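Teaching by Hand: A Conversation With the Demonstration Lead at Latden

Filed under: Interviews, Manipulation

Latden has spent two years collecting demonstrations for kitchen manipulation, most of them through remote control and a smaller share by physically guiding the arm. The work feeds a policy called Geneter, which is trained to clear objects off counters and put them in the right place. We spoke with the engineer who runs the demonstration floor. By company policy, Latden staff are interviewed by role. The conversation took place in January and has been shortened.

Two ways in

The first question was the basic one: when does an operator hold the arm, and when does the operator hold a controller?

"Guiding by hand is for contact," the lead said. "If the task involves pushing a drawer shut or seating a lid, I want a person's hand on the link. You put the arm in gravity compensation, it goes light, and you move it through the task. The joint encoders record everything. The forces come out reasonable for the simple reason that the person can feel them."

The drawback is the person. An operator who guides the arm stands next to it, and the workspace cameras record a forearm and a shoulder in most frames. A policy trained on those images can learn to depend on them. Latden's workaround is replay: the joint trajectory is recorded with the person in place, then the objects are reset to their starting positions and the arm runs the same trajectory alone while the cameras record.

"Replay works for rigid things in known positions," the lead said. "It does not work for a bag. You cannot reset a bag. Every time you close the fingers on it, it becomes a different shape, and the trajectory you recorded was for the old shape."

Soft packaging is therefore collected by remote control only. The operator sits at a station called the Dollelier, which consists of two passive leader arms, a foot pedal and a pair of monitors. Each leader arm has the same joint layout as the arm it drives, at a smaller scale. The operator moves the leader and the robot follows joint for joint.

Asked why the team chose joint mapping over a handheld controller that commands only the position of the tool, the lead was brief. "Elbows. With a handheld controller the solver decides where the elbow goes, and sometimes it decides badly near a wall. With a leader arm, the operator decides. It costs more to build and it takes a bench. We lose fewer episodes."

What an episode contains

An episode at Latden begins when the operator presses the pedal and ends when the pedal is pressed again. In between, the system logs joint positions, commanded positions, gripper opening, motor current and video from every camera. The stored command is the leader's position. The measured position of the robot is kept in a separate channel.

"People new to this mix those two up," the lead said. "When the gripper is closed on something, the leader is commanding it to close further than it can. The difference between the command and the measurement is your grip force, more or less. If you train on the measured position, you have thrown that away. The policy will close its fingers to exactly the width of the object and then drop it."

The current counter-clearing set holds 3925 accepted episodes. Of these, 299 involve crumpled packaging, and the lead considers that number too low.

"Those are the slow ones. A ball is one object with one shape. You can approach it from almost anywhere and the fingers find the middle. A wrapper has folds, it reflects the lights, and half the time the part you can see is not the part that will hold. The operator has to pick a fold, commit to it, and lift straight up before moving sideways."

The straight lift is a written rule. Operators raise the object clear of everything else on the counter before they translate. The lead described it as a rule for the data, and only secondarily for the objects.

"If one operator drags and another lifts, the policy sees two answers to the same picture. It may average them, and the average is a shallow diagonal that knocks over whatever is next to the target. We would sooner have one mediocre strategy, done consistently, than two good ones mixed."

We asked whether that made the data too uniform.

"The strategy should be uniform. The starting positions should not. We vary where things sit, which way they are turned, what else is on the counter. There is a sheet for it. Without a sheet, operators put objects where they are easy to reach. I did it myself for weeks before I plotted the positions and saw one tight cluster left of the sink."

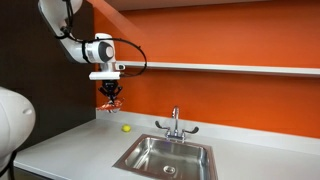

Color, glare and the sink

The counter setup has a saturated orange wall behind it, and an orange-and-red object, perhaps a wrapper or snack bag, held up against that wall blends into it in places. The lead treats this as a useful condition.

"A wall like that is a fair test of whether the policy has learned the object or learned the contrast. We had an early version of Geneter, trained mostly against gray, that went after anything bright. Put it in front of a colored wall and the gripper would hesitate over the target. You could see the predicted action jitter. Once we had enough episodes with low contrast, the jitter came down."

Stainless steel brings a separate problem. A sink basin picks up the color of whatever is near it, and reflections move as the arm moves. Depth readings over polished metal are unreliable enough that Latden masks them.

"We do not use depth in the basin at all. The operator doesn't have it either, they work from the two monitors, so the demonstration is honest in that respect. The policy gets what the person had. If the person needed to lean over and look with their own eyes, the episode is rejected. The information they used is not in the recording."

That rule accounts for a steady share of rejections. Operators sit with their backs to the robot to remove the temptation, and the lead reported that some of them still turn around when a grasp feels uncertain.

Faucets are handled by a keep-out volume. The commanded position is clipped if the tool would enter it, and the clipping is logged. Episodes with more than a few clipped steps are sent back for review.

"You can't simply let the clipping happen and keep the data. The operator asked for one thing and the robot did another. The policy has no idea a safety layer stepped in."

Cables

A surprising amount of the interview concerned cable routing. The gripper cable runs along the outside of the arm and needs enough slack to survive full wrist rotation. Slack hangs, and a hanging loop can catch on a shelf, block a camera or tug on the wrist at the end of its travel.

"Tie it tight and you lose wrist range. Leave it loose and it swings. We leave it loose and limit the wrist in software," the lead said. "The loop also shows up in the images, and it moves in a way that correlates with the wrist. We tested whether the policy was reading the cable. We masked it out and performance fell slightly, so it was reading it, a little. I can live with that as long as the cable is routed the same way on every arm. When it is rerouted, that gets a note in the log."

Delay and fatigue

Latency between leader and robot was measured at 15 milliseconds on the local network. A second station was set up at the Kinnunen site so operators there could drive the same arms over a longer link. The trial was stopped after 286 episodes.

"The delay itself was tolerable. The variation was not. A person adapts to a fixed delay in a few minutes. If it changes from one second to the next, they go to a move-and-wait style: move, stop, look, move again. All those stops end up in the data. The policy learns to stop. It doesn't know why it is stopping, so it sometimes doesn't start again."

The Kinnunen episodes were kept in storage but removed from training. An attempt to cut the pauses out in software produced trajectories with small jumps in velocity, and the arm's controller faulted on several of them during playback.

Fatigue produces a similar signature. Late in a session, operators pause longer before closing the gripper and make more corrections after it. Latden limits sessions at the Dollelier to forty minutes, followed by a break of equal length, during which the operator labels someone else's episodes.

"Labeling helps them drive. You watch another person fumble a grasp ten times and you start to see it in your own hands."

Keeping mistakes

We asked what happens to failed grasps. The answer depends on what follows. A dropped object with no recovery is rejected. A dropped object that is picked up again within the same episode is kept and tagged, and these tagged episodes are sampled more often in training.

"A policy that has only seen clean grasps has no idea what to do after a slip. It is in a state that does not exist in its data. So we need the slips, but we need real ones. For a while I asked operators to fumble on purpose. They were bad at it. They fumbled in a tidy way, always the same way, and they recovered instantly because they knew it was coming. We removed those."

The present method is to make the task harder until slips occur without being requested: objects closer together, packaging crushed smaller, less light. The operator is told to finish the task however it goes.

As for hand guiding, the lead expects to keep it for drawers and lids, and plans to add a force sensor at the wrist so that those recordings carry direct measurements. The mounting plate already has the bolt pattern for one. The open issue is weight, which shifts the gravity compensation and would mean recalibrating every arm on the floor before the next round of collection.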